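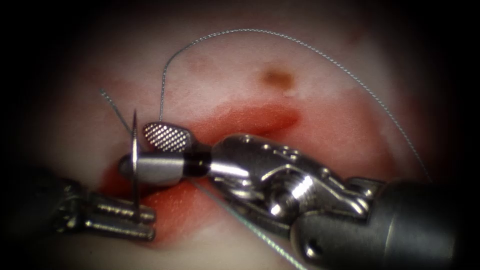
Remote-control suturing: status of the demonstration set

The suturing task at the Kendau lab now has 1040 recorded demonstrations, of which 801 had been planned for the whole year. Correction to the last issue: the planned figure was 800. The operator sits at the console with two hand controllers and drives the left and right arms directly. Each episode is one stitch step, started and ended with the foot pedal, and is stored with the joint positions of both arms, the jaw angles, the pedal state and all camera streams.

Abelardo Usuga has divided the task into pickup, entry, pull-through and knot. Entry accounts for 301 of the episodes and is still the weakest part of the set. Operators tend to settle into one habit of holding the needle and keep it for a whole session, and a policy trained on such data copies the habit, including the parts of it that only suit that operator's wrist. From this issue on, the start pose of the needle is drawn from a list before each episode. Operators are asked to leave it as drawn, even when it is awkward.

Wrist cameras were added to the setup in September. The fixed view is good for the position of the instruments relative to the wound, but a jaw can easily hide the needle point from it at the moment of entry. Training with the wrist streams included has so far been done only on the entry step. Eyerusalem Shiferaw will report on the other three when the runs are finished.
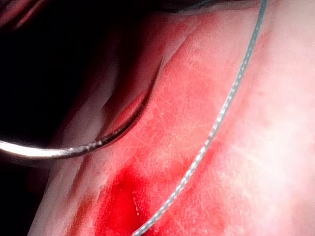 Needle and braided thread at the tissue fold, wrist camera view.

Two changes to the console software should be noted. Motion scaling is now fixed at the start of an episode and can't be changed until the pedal is released. Earlier recordings in which the scaling was changed midway have been marked in the index, and Jekden, our loading tool, skips them unless told otherwise. The clutch is now logged as its own channel. Before this, a clutched pause looked the same as an operator holding still, and the trained policy would stop above the wound for no reason that could be found in the video.

Slack thread remains a problem in labeling. When a loop lies on the tissue near the wound, labelers disagree on whether pull-through has begun. 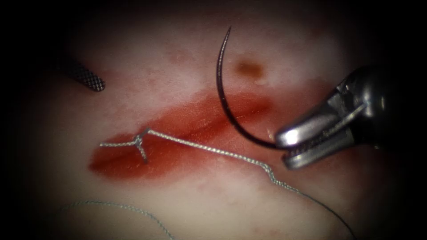 The rule agreed with Veikko Tuominen is that pull-through begins when the needle is clear of the tissue and held by the receiving jaws, whatever the thread is doing. A loop left over from an earlier step is not relabeled. Episodes in which the thread catches on an instrument are kept, with the catch marked at its first frame, as the recoveries are useful for training.

Console time for operators is booked through Leena Rissanen. New operators complete the peg transfer exercise first, and those sessions are not added to the set.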